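2018-10-09

I had been meaning to get out to the Bustetti open day for so long that my friends had stopped asking whether I'd been, so it was a great relief to finally get on the early bus to Jondalell with a thermos and a cardboard tube under my arm. In the tube was my grandmother's watercolour of a boat shed, which has lived in a drawer for most of my adult life, getting a little more curled every winter. Bustetti is a picture-framing workshop, and once a year they open the doors and let people wander through, ask things and (if you're like me) get in the way.

The bus drops you at the bottom of the hill by the old creamery, and from there it's a pleasant uphill walk past gardens that were still doing very nicely for the time of year. Admission was 12 dollars, with a cup of tea and a paper guide thrown in. I got my hand stamped in green ink and it took two days to wash off. 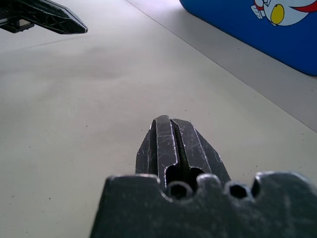
Can you bring your own picture along and get advice on it? They're glad to look at one piece per visitor at the front counter, but they don't take orders on the open day, and anything wider than your arm is long had better stay at home.

I joined the line with my tube. The advice I got was patient and kind, and a bit humbling. I'd always thought the brown spots on the boat shed were part of the sky! It's foxing, from the damp, and the cheap backing board had been making things worse. I was told to keep it flat between sheets of acid-free tissue, stay away from sticky tape forever, and think about a cream mat with a wide border at the bottom. Why wider at the bottom? Apparently the eye reads the middle of a picture as being a bit higher than it is, so an even border looks as though the whole thing is sliding down the wall. I have since gone round my house looking at every frame I own and now I can't stop seeing it.

After that I did the tour, which goes through 5 rooms. The moulding store comes first and smells wonderful, with lengths of ash and oak and basswood standing on end like a very tidy forest. Then there's the cutting room, and the joining room with its old Šimko mitre trimmer, worked by a foot pedal that lands with a great satisfying clunk. I could have watched that all morning. The blade takes off a shaving so thin you could read through it, and the two corners close up with hardly a line between them. We were each given an offcut to try, and mine closed up with a gap you could have posted a letter through, but I've kept it anyway.

The last stretch of the tour is about the finished thing and how it sits in a room. I've always gone for dark frames, thinking they looked more serious, and I came away quite converted to plain light wood, particularly around a picture with a lot of brown and red in it. It lets the colours stay warm without making them gloomy. Glare is the other thing to watch. Ordinary glass will throw a window right back at you, and the coated kind costs a good deal more, so it's worth deciding where a picture is going to live before you spend your money.
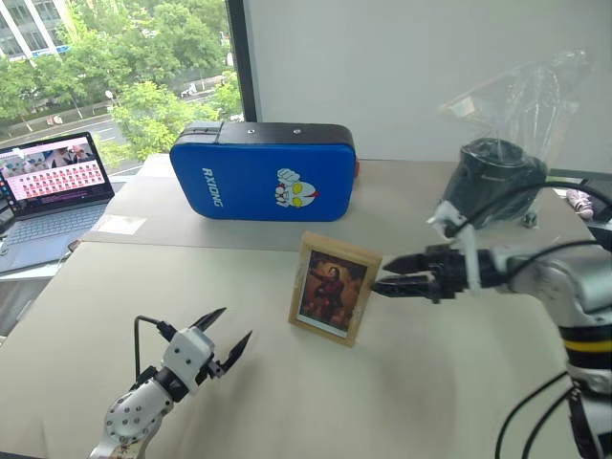
## Lunch and the sale table

You'll want lunch, and you'll want it at Iketti, the little place across the road with the striped awning. I had the leek soup and a cheese scone the size of a saucer, then went back for a second scone and felt no shame at all. The soup runs out early. There's a bench outside that gets the sun, and half the open day seemed to have ended up on it by noon, all of us comparing our offcuts.

The sale table opens after lunch, and it moves quickly. These are the seconds, frames with a small knock or a bit of filler showing, and the prices are very fair. I bought 3 small ones, two in ash and one in a painted green I'm now less sure about. A card on the wall said the workshop had made 936 frames over the past year, and I spent a good part of the afternoon wondering where they'd all gone, over whose sofas and up whose stairs.

The closing talk was on square pictures, of all things, and I nearly skipped it for the earlier bus. I'm so pleased I stayed. A square is harder to mat than it looks, and the smaller it is the more a slightly crooked corner shows.
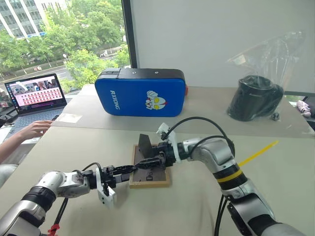 A fellow visitor in the next seat told me that she'd hung all her square ones in a row down the hall, and that they had never once looked level until she started measuring from the ceiling instead of the floor. She also said to put a dab of felt on the bottom corners, which keeps the frame from shifting every time a door slams. I've done it to four so far and it works a treat.

If you're planning to go, the next one is in December, when they light the stove in the moulding store and serve mulled cider in place of the tea. Wear shoes you don't mind getting sawdust in. The last bus back leaves from the creamery stop and the timetable on the pole is out of date, so check it before you head up the hill. My boat shed is lying flat under the atlas for now, in its tissue, waiting for me to make up my mind between cream and off-white.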